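Best way to refinish a round wooden table? Oil vs poly, the eternal question

tablehopper40
Posted 11 July 2026

So I finally brought home the round table I've been drooling over at the Mullamo flea market, and I am SO excited to get going on it!
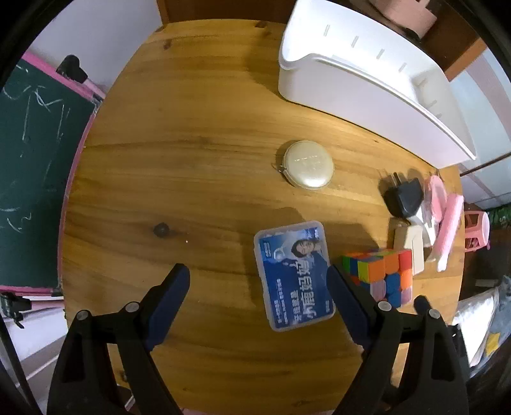
My plan is to sand to 120, then 180, then wipe on three coats of Cimska hardwax oil. We eat on it every day, we do homework on it, and somebody always forgets a coaster. Has anyone here lived with an oiled top for a few years? I keep reading that it's easy to patch, and that part really appeals to me.

grainchaser
Congrats, round tables are the best — everybody can reach the potatoes. I oiled mine in August four years ago and I love it. When a ring shows up I rub the spot with a gray pad, add a dab of oil and go to bed. Just don't put it on thick. Wipe off everything that will come off, then wipe again.

nukow_dad
Going to disagree. I did oil on our kitchen table and was redoing spots every other month. Switched to a water-based satin poly and haven't touched it since. With homework and no coasters I'd go poly, no question.

grainchaser
Every other month sounds like it never cured. How long did you wait before using it?

nukow_dad
Two days. The can said two days!

grainchaser
The can says two days for light use. I give it 24 days, no hot dishes, no wet rags. Yes, we ate on the porch.

splinter_la
Before anybody picks a finish, check whether it's solid or veneer! Look at the underside and the edge. If it's veneer, 120 is way too rough and you can go right through it. I did that to a sideboard and I still get mad when I walk past it.

tablehopper40
Oh wow, I hadn't even thought of that. I'll crawl under there tonight. If it IS veneer, what do I start with?

splinter_la
180 by hand, light pressure, and stop as soon as the old finish looks dull. Or use a stripper and hardly sand at all. Also, sand with the grain, even though the round edge will tempt you to go in circles.

nukow_dad
Agree with all of that. And do a test patch underneath with both finishes. Oil can pull the color pretty orange on some woods, and you may love it or hate it.

tablehopper40
Test patches, yes! A small can of the oil was 35 bucks so I'm going to use it somewhere, even if poly wins. Will report back once I've been under the table with a flashlight.

grainchaser
Team oil. Please post the test patches!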